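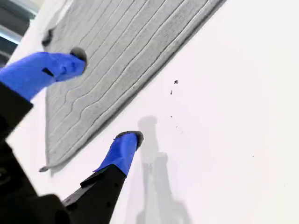 Print this page | E-mail this page
Filed under: Grantee Updates, Community Food

Progress report to the Ullier Fund, second period
Jul 10, 2024

We are very glad to be writing to you again, and gladder still that there is a good deal to tell. When we sent our last report in January the community kitchen at Calov had a new stove, a borrowed refrigerator and a long list of people who wanted to come and cook. The refrigerator is now our own, thanks to your second payment, and the list is a good bit shorter because most of the people on it have been through the door.

Since January we have run nine evening courses, three more than we promised in the application. Six were the basic soups and breads course you already know about. The other three were new: a canning course, one on cooking for a person with diabetes, and a Hungarian baking course put together with the Magyar Club across the street, who lent us their rolling pins and stayed late every night to help wash up (we owe them a great deal of strudel).

The canning course was the one we worried over most. The jars we had ordered from Bostira arrived with the wrong lids, and we had to push the start back while they were exchanged. Bostira was very decent about it and covered the shipping, but it did mean we missed the strawberries entirely and had to begin with rhubarb. People seemed happy enough with rhubarb. Several have asked for a second round when the tomatoes come in, and we would dearly like to say yes.

On the money side, we are within budget on food and equipment and a little over on utilities. The gas bill went up more than we had allowed for, and we would like your permission to move what is left in the printing line to cover it. The recipe booklet cost less than expected, so nothing would be lost by this.

Five of our regulars have now finished their food handler certificates and can open the kitchen without staff present. That has let us start a Saturday-style open lunch on school holidays, which was not in the plan at all.

Still to do before the next report: the back step needs a railing, the autumn timetable has to be settled with the Magyar Club, and we are waiting on a second quote for the vent hood.

Print this page | E-mail this page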